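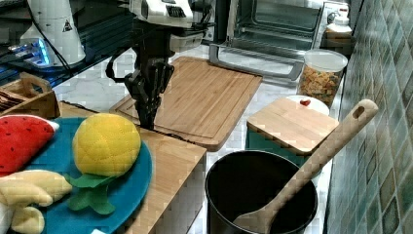
The little company above the hardware shop in Brunton

Julián Figueroa keeps a spiral notebook beside his keyboard, and in it he writes down everything that annoyed him about his computer that day. He started it in 2018, the year he took over the books for his family's irrigation supply business in Raltanville, and he has filled most of it. "Search found the invoice in the wrong folder again" is a typical entry. So is "the fan", underlined twice.

I love this notebook. I have been writing about desktop software for long enough to have forgotten what it feels like to be properly cross with a file manager, and reading through Julián's pages over a cup of tea brought the whole thing back. It is also the reason a small Linux distribution called Jila has one of the nicest desktops I have used.

Jila is put together by Skodon, a company of 14 people working out of two rooms above the hardware shop in Brunton. They began by setting up second-hand computers for local businesses, and for years they simply installed whatever was popular and tidied it up a bit. Musyoka Mabula, who leads the desktop work, says the tidying kept growing. First it was a script to put the printers in, then a different menu, then their own settings panel, and by then they were maintaining so many patches that it made sense to give the thing a name.

"We didn't set out to make an operating system," he told me. "I would have talked us out of it. I had a baby at home."

Version four came out in July, and I've had it on my main machine ever since. That machine is a seven-year-old laptop with a cracked hinge, which I chose on purpose, and it now starts up faster than the new one my partner uses for work. I timed it, lost interest in the numbers, and just kept grinning every time the login box turned up before I'd sat down.

The notebook pages

Julián was one of Skodon's earliest customers. When Musyoka drove out to Raltanville to replace a dead hard drive, he saw the notebook on the desk and asked if he could photograph a few pages. He went back to Brunton with the lot.

Those pages became a list, and the list became a way of working. Every customer who wants one now gets a plain paper notebook with their computer. When it's full, or when they get sick of it, they post it back, and somebody at Skodon types up every line. There are 3354 entries in the database at present. Musyoka sorted through them on screen for me, scrolling with real affection, stopping to read out the good ones. A dentist's receptionist had written "why does it ask me if I'm sure, I am always sure". A school librarian had drawn the wi-fi icon from memory, wrongly, to show which one she meant.

Of those entries, 1166 have led to a change in the software. Some are tiny – a word in a dialogue box, a wider scroll bar – and some took months. The search tool is the big one. Type a supplier's name and Jila shows you documents first, in the order you last opened them, with the folder name written out in full underneath. Settings and programs come after that, and it never goes off to the web unless you ask it to. I know that doesn't sound like much. After five months with it I get grumpy on every other computer I touch!

The confirmation boxes have mostly gone too. Delete something and it goes, with a strip along the bottom of the window that says what happened and offers to put it back. The strip stays for as long as the window is open. Closing the window doesn't lose anything either, as deleted files sit in the bin until you clear them, but I've found the strip is nearly always enough.

What it's like to move across

I'd been putting off the accounts. Like plenty of people I had years of spreadsheets full of formulas I no longer understood, and I was sure something would break. Two things did. A set of drop-down lists lost their colours, and a macro I wrote to send reminder emails simply sat there. The colours took me ten minutes to fix. The macro I threw out, and I now send the reminders by hand, so I suppose that's a black mark, though the clients seem to like them better.

Printing was a joy. I plugged in a laser printer that has sulked through three versions of Windows, and a page came out. Scanning from the same machine took a bit of fiddling with a driver, and the help page for it was clear, with every step in the right order and written by a person who had clearly done it.

If your work depends on one particular program, check first. Skodon keeps a list of Windows software that runs well under its compatibility layer, and the list is refreshingly blunt. The entry for one payroll package reads "opens, looks fine, do not trust it". Julián still has an old Windows machine in the corner for his pump sizing software and turns it on perhaps twice a month. Musyoka would like to get rid of that machine very much indeed. He has a go at it every time he visits.

Video calls were fine, with one exception: my headset's mute button does nothing, so I mute with the keyboard. Games I barely tried. My nephew got two of his favourites going in an afternoon and gave up on a third, and he's more patient than I am.

How they pay for it

The desktop itself is free to download. Skodon's money comes from support contracts with small businesses, a few councils and a handful of schools, and from selling refurbished computers with Jila already installed. Musyoka was frank about how narrow that makes things. A bad quarter for second-hand laptops is a bad quarter for the operating system, and there's no rich parent company to ring up.

It does keep them close to the people using it, though. During the afternoon I spent in Brunton the phone rang constantly, and whoever was nearest picked it up, programmers included. One of them spent half an hour helping a caller find a photo of a tractor. When she hung up she opened the code for the picture viewer and changed how it sorts by date, then and there, muttering. The change was in the next update. I went looking for it.

Version five is planned for next winter. The main job is a new backup tool, which has had more notebook entries than anything except search, and I was shown an early build that copies everything to a plugged-in drive without a single question. It crashed once while I was watching. Musyoka pulled a notebook out from under a pile of cables and wrote it down, with the time.

On the way home I stopped in Raltanville to give Julián his old pages back. He was pleased to have them, flicked to the end to see how much room was left, and then asked me if they'd done anything about the fan.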